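Open house at the Grella reuse warehouse

I had been meaning to go to the Grella open house for years and kept missing it, so when the flyer showed up at the library in April I stuck it on the fridge and told everyone in my house I was busy that morning. If you don't know Grella, they take in old office computers, fix up the ones worth fixing, and sell them cheap or pass them along to schools. The rest gets stripped for parts or goes out to a metal recycler. I have driven by the building a hundred times (it's the long tan one past the tile outlet) and always figured it was a moving company.

Parking first, since I know somebody will ask. The front lot was full by nine. There's a gravel strip along the side with a chain across it, but the chain was down and a guy in a vest was waving people in. Wear real shoes! I wore flats and regretted it before I even got to the door.

Sign-in was a clipboard and a sticker with your name on it. They split us into groups of 19 and mine went with Shirley Campbell, who runs intake. She talks fast and walks faster, and I loved her right away. Intake is basically a loading dock with a scale, a row of carts and a whole lot of shrink wrap. Everything that comes in gets a barcode before it goes anywhere else, even the stuff that is obviously headed for scrap. Shirley said the year before she got there they had no barcodes at all, and a school district called to ask what happened to a batch of laptops and it took three people most of a week to work it out. You could tell she still had feelings about that.

One woman in our group asked about the weirdest thing anybody ever donated, and Shirley said a bread machine, in a box marked SERVER. It worked, too. It's in the break room now.

After intake you go through a set of plastic strips, like at a car wash, into sorting. This was the loud part. There were fans going and a radio playing on top of the fans, and I missed maybe half of what was said. What I did get is that age matters a lot less than I thought. A plain old business desktop is often a better bet for them than a newer home model, because the business ones came in by the truckload all alike and the parts swap right over. They had a wall of bins with nothing but power cords, coiled and rubber-banded, and I'm not kidding when I say I stood there and admired it. I have one drawer of cords at home and it looks like a bird built it.

Then came data wiping, which is what I had really come for. I have two dead laptops in my closet and I've never had the nerve to hand them over to anybody. Océane Wong does that part of the tour. She was very patient with us, and we asked her the same thing five different ways. The short version: a drive that still works gets overwritten from one end to the other with a program they call Lukosum, and then a second person checks the report before the drive can leave the room. A drive that won't finish the wipe goes in the shredder. They ran one through while we were there and it sounded like a garbage disposal eating a fork. The kids in front wanted to see it again, and so did I, to be fair.

She passed around a plastic tub of the shredded bits. Shiny, sharp, kind of pretty. Please don't stick your hand in like the man next to me did.

We got a coffee break at ten thirty. The coffee was fine and the lemon bars were excellent. I had two and wrapped up a third in a napkin for the car.

The second half was the repair benches and the store. Vernon Sandhu showed us how they decide what gets more memory and what gets a new drive, and he said if you can only afford one upgrade on an old machine, swap a spinning hard drive for a solid state one and you'll think you bought a new computer. I wrote that down on the back of my sticker. He also said to blow the dust out before you do anything else, outdoors, and to hold the fan still with a finger or a pencil while you do it. I have never once done that. Last year they sent out 2,552 refurbished machines, and that's printed on a big sign over the benches with last year's total painted fresh, so I guess they're proud of it, and they should be.

The store is smaller than I expected, just one room up front with shelves on three sides. Prices were handwritten. I got a monitor for my son and a keyboard I did not need. They take cards now, but the card reader was having a bad morning and the line went out past the door, so bring cash if you go. Everything with a green tag has a ninety day warranty. Orange tags are as-is, and you should ask them to plug it in before you pay. They'll do it, there's an outlet strip right by the register.

A couple of gripes, so this doesn't sound like an ad. The sound in the sorting area was hopeless and a little portable speaker would have fixed it. There's only one restroom. And the tour ran long enough that the people with toddlers were peeling off before we ever got to the benches, which was a shame, because that's where they let the kids take the screws out of a dead keyboard.

I was there three hours all told and came home with dusty shoes and a plan for those two laptops. They go in the trunk this week. I have already told my sister, so now I have to do it. 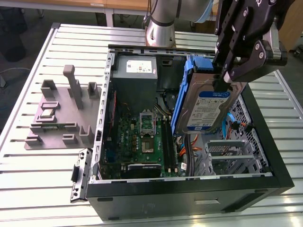 Should I take the hard drive out before I drop off an old computer at Grella?

You can leave it in, and the staff will wipe or shred it as part of the normal process. If you would feel better keeping the drive at home, take it out first and tell them at intake, and they'll accept the computer without it.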